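Hivik Leather Care - Your Questions

I mend and clean small leather goods from my workshop at home, and I get asked the same stuff over and over, so I finally typed it up!

How do I get something to you?
Mail it in a padded envelope, or drop it at the Uralano shop counter if you're in town. Please empty it first. I've had gym cards, stamps and once a baby tooth.

How long will it take?
Usually 10 days. October gets busy (everybody remembers their boots at once), so give me a bit longer then.

What does it cost?
A clean and condition starts at $5 for coin purses and goes up with size. Restitching gets a quote after I've had it in my hands - photos hide a lot.

Can I use olive oil at home?
Oh please don't. It soaks in unevenly, and it can go rancid. A little plain conditioner on a soft cloth is plenty, and test it on a hidden corner first.

My bag got rained on, help!
Blot it, stuff it with paper, and leave it somewhere airy. Keep it away from the heater.

Do you work on wallets?
Yes, lots of them. I can redo edge stitching in a matching or contrasting thread, and I can swap torn card sleeves if I can find the right size.

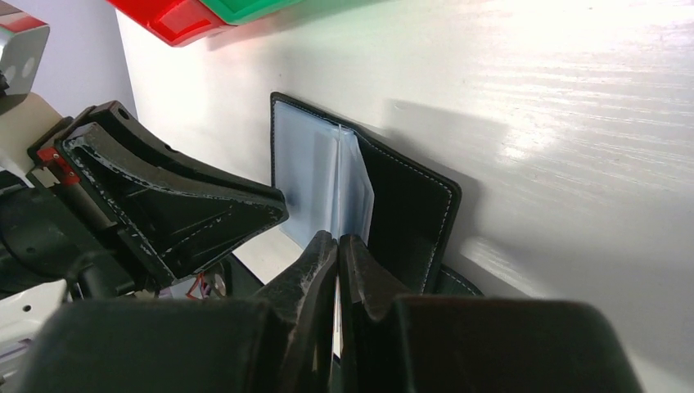 Black bifold with pale stitching and clear card sleeves.

Do you take suede?
Brushing and light marks only. For ink I'd send you to Rinetetti, they're much braver than me.

Prices last updated 27/07/2018.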